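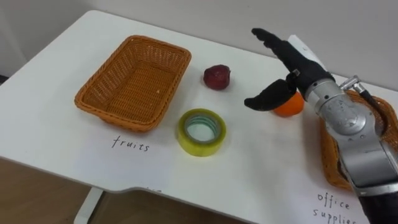 How to Budget for a Sorting Bench

A sorting bench is one robot arm, one hand, one table and a few bins. It is the usual first purchase for a small shop or a teaching lab, and most of the overspending happens on parts that were never on the first quote. The steps below follow the order in which we place orders at the Sestport workshop. Prices are in dollars, before tax.

Before you start

Write down the task in one sentence. Ours was "put fruit in one basket and office supplies in the other." Keep the sentence at the top of the budget sheet. If an item does not help with that sentence, move it to a second sheet for next year.

Step 1. List the objects first

Gather the things the robot will pick up and weigh the heaviest one. Measure the widest and the narrowest. An orange and a roll of packing tape need different grips, and that affects which hand you can buy. Send the list to each supplier with your request for a quote.

Step 2. Choose the hand before the arm

A two-finger gripper is cheaper and easier to repair. A hand with fingers and a thumb costs more but copes with a wider mix of shapes. Add the weight of the hand to the weight of your heaviest object, then look for an arm with a rated payload above that total. We compared hands from Dakeck and Traltard, and the Traltard quote left out the wrist adapter. Ask whether the adapter, cables and software license are included.

Step 3. Price the table and bins

Set aside $1,222 for the table, bins, cable ties and floor anchors. A plain white top is a good choice. You can write bin labels straight on it with a marker, and colored objects are easy for a camera to pick out. Woven baskets work fine as bins and cost very little. Check that both bins are within reach of the arm before you fix their positions. 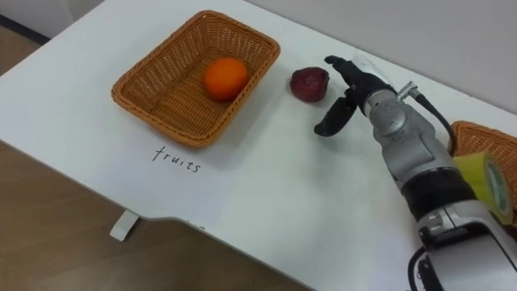

Step 4. Allow for installation and safety

Budget $2,000 for installation, including an electrician and an emergency stop within reach of the operator. If people will walk past the bench, get a separate price for a guard or floor scanner.

Step 5. Hold back money for spares

Keep another $2,000 for the first year. Fingertip pads and cables should be first on the list. Ask for the lead time on each part as well as the price. Pryor stocks common cables, but hand parts usually come from the maker.

Step 6. Get three quotes and a trial

Ask for 3 quotes on the same parts list, and ask each supplier for a trial using your own objects. Bring the awkward ones. Write down how many attempts each pick takes and keep the sheet with the quote.

Step 7. Place the order

Order the arm and hand together, with one delivery date on both. Orders placed after the start of August tend to slip into the fall. Leave the table until the arm's base drawing arrives, then check the bolt pattern against it.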